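Capítulo 7
Narrativa de fãs em mundos virtuais persistentes

7.1 Delimitação do objeto

Entende-se por narrativa de fãs o texto ficcional escrito por utilizadores de um mundo virtual e situado nesse mundo. O cenário precede o enredo: o autor recebe lugares, objetos e regras já fixados pela plataforma e escreve a partir deles. 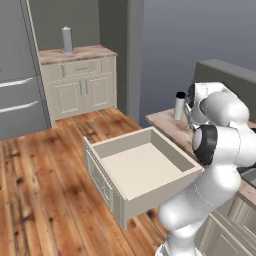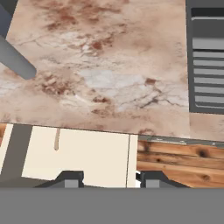
Figuras 7.1 e 7.2. Interior simulado: frigorífico cinzento e gaveta aberta (7.1); bancada com padrão de mármore (7.2).

O corpus deste capítulo provém do arquivo de Wulline, mundo de criaturas adotáveis cujo boletim literário publicou 1.126 contos. Lăcrămioara Tudose selecionou 200 para leitura integral e classificou-os segundo a posição do narrador: residente, visitante ou cronista. A classificação é retomada na secção 7.3.

7.2 Cânone e desvio

Os contos ambientados em Bremunbridge seguem de perto a cronologia oficial. Os de Beltmont, região com poucas descrições publicadas, apresentam maior número de personagens originais e de topónimos inventados pelos autores. Em 48 contos do corpus, o enredo contradiz pelo menos uma regra explícita do jogo — em geral, a que proíbe a troca de nome de uma criatura após a adoção.

Designa-se por desvio tolerado a contradição que os leitores assinalam nos comentários sem pedir correção. O termo não se aplica aos erros de continuidade internos ao conto, tratados no capítulo 8.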